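Last updated: 25 August 2023
Category: Sport Studies > Course Handouts > Basketball

Week 6: Eligibility, or who counts as local

Read the Larton case before class. Valter Calado signed there at 20, having played for three national youth teams, two of them on purpose.

Points to keep:

1. A passport and a roster slot are different papers, issued by different offices, which rarely speak.
2. "Home-grown" refers to where a player trained. Grandmothers do not count, however often agents mention them.
3. Woller paid a fine of 3,075 for filing its form in October. Some 80 pages of appeal changed nothing – they were nicely bound.

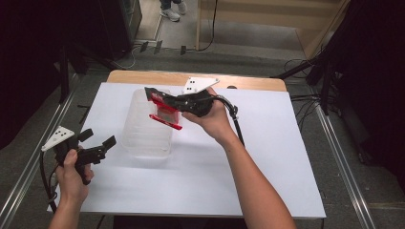
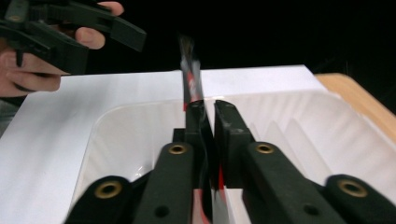 4. For the seminar, argue Golness's side. Yes, someone has to.

Questions to Sandrine Rolland, before the deadline if possible.

© Quezada Sport Studies | Contact | Back to top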